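Home News Projects Training Notes Archive Contact

Teaching the takeout order

Ustine newsletter, 10/25/25

The takeout task has been the main job on the two-arm bench at Ustine this fall. An operator sits at the Dirkonum station and moves a pair of hand controllers, and the two arms follow. The task is to put together a café order: cups, lids, carriers, napkins and straws, packed in a paper bag. Everything the arms do is recorded, along with what the cameras see, and the recordings are used to train the packing model.

As of this issue we have 1,266 recorded runs. Of those, 620 have been checked and passed. The rest are waiting for review or have been set aside. A run is set aside if the operator stops for a long time, if an item leaves the reach of both arms, or if the bag falls over and can't be stood up again.

We started in May with a much simpler version, one cup and one bag, always in the same spots. The model learned that quickly and then failed when the bag was moved a little to the side. The supplies are now placed differently before every run, and the kind of bag changes too. Operators are asked not to tidy the table before they begin.

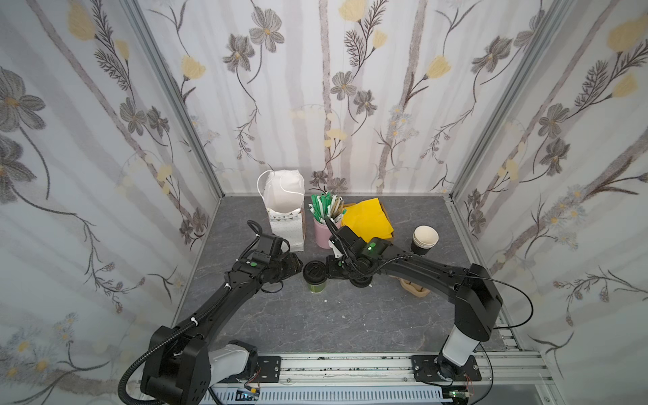
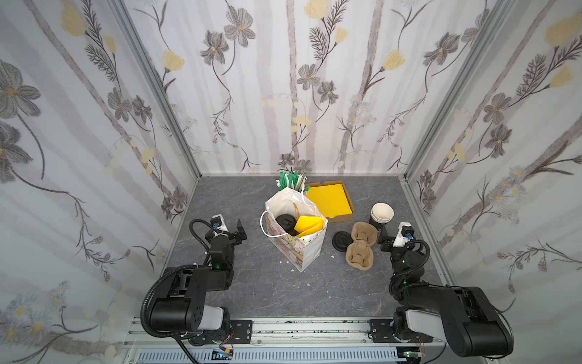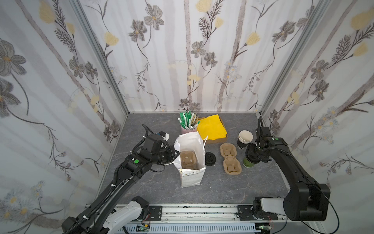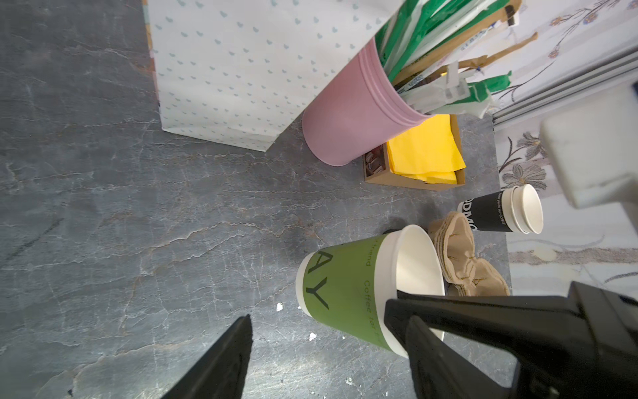 The takeout task on the two-arm bench. The last view is from a camera at the gripper.

Paper cups have been the hardest item. They give when squeezed, and the operator feels nothing through the controllers, so the grip has to be judged by eye on the monitor. New operators tend to close too far and leave a dent. We ask them to close until the cup stops shifting and then hold. A cup lying on its side takes longer than one standing up, and we want more runs that include it.

Carriers are easier to grip but harder to place. They catch on the rim of the bag if they go in at a slant. Several operators now hold the bag steady with one arm and lower the carrier with the other, and those runs have mostly passed review. The written instructions from Carrasco, who set up the first round of training, had both arms on the carrier. That page will be changed.

An operator needs 14 practice runs before any are kept. After that, sessions are limited to 3 hours with a break in the middle. Tired operators make small corrections over and over, and the model picks those up as if they were part of the task. Please log the break in the session sheet even if it was short.

The review tool from Fukico has been updated. You can now mark the moment a run went wrong and keep the part before it. Older runs that were set aside will be gone through again with this in mind, starting with the ones where only the last step failed.

Next on the list is fitting lids. A lid needs to be lined up and pressed evenly, and so far the results by remote control are uneven. We will also try a few sessions of guiding the arms directly by hand, with the motors relaxed, to see if that gives cleaner recordings for the pressing step. Operators who want to take part should add their initials to the sign-up page by the station.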